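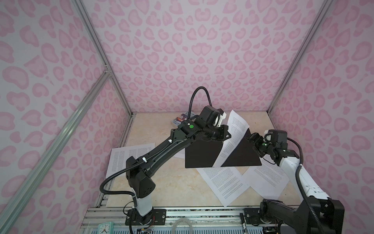
Do you need a stand to read from paper at a desk?

Most people can manage without one, though anyone who types from printed pages for hours may find it easier on the neck.

The neck is where the sales pitch always starts. I spent a month with document stands on my desk, and my neck felt much the way it did in the spring. What changed was how often I had to pick a page up off the floor.

Ordinary printer paper is limp stuff. Lean a single sheet on a slope and the top corners start to droop, and if it has been folded in a bag, or left in a printer tray through a damp July, it won't lie against anything. The Homstead leaflet shows a page as stiff as a roof tile. I would like to know where they buy their paper.

The makers have answers to this. Trinau sells a clip, separately. Ulov gives its slope a rubbery lip that holds a stack of 20 pages well and one page badly. The cheapest stand I tried, from Abubakar, had no lip at all, and I ended up liking it best, mainly for propping up a recipe.

Stavros Ionescu has been typing up other people's handwritten and printed pages for most of his working life. His last job was a family history that ran to 2,444 pages. He owns three stands and uses a cookbook with a brick behind it. "They design for the first page," he told me. "Try it on page 900, when you're tired and you just slap it down."

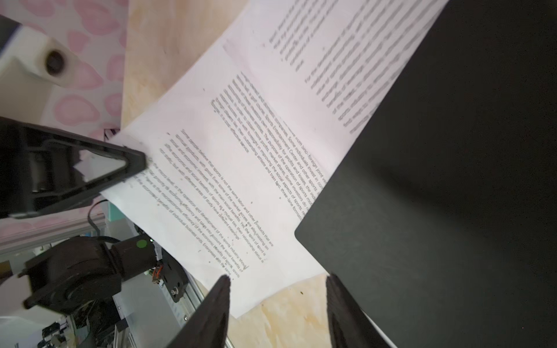
Curled and wrinkled: a printed page on the sports industry, lifted off the tabletop.

Wrinkles matter more than the angle does. Once a sheet bows, the lines of type bow with it, and you lose your place whatever the slope. Ionescu puts his pages under a heavy atlas overnight. I tried it, and by morning most of the curl was gone. The atlas was free.

If you still want a stand, take a page from your own pile to the shop, a bad one with a crease in it, and see how long it stays up. Keep the receipt. My Homstead goes back this week.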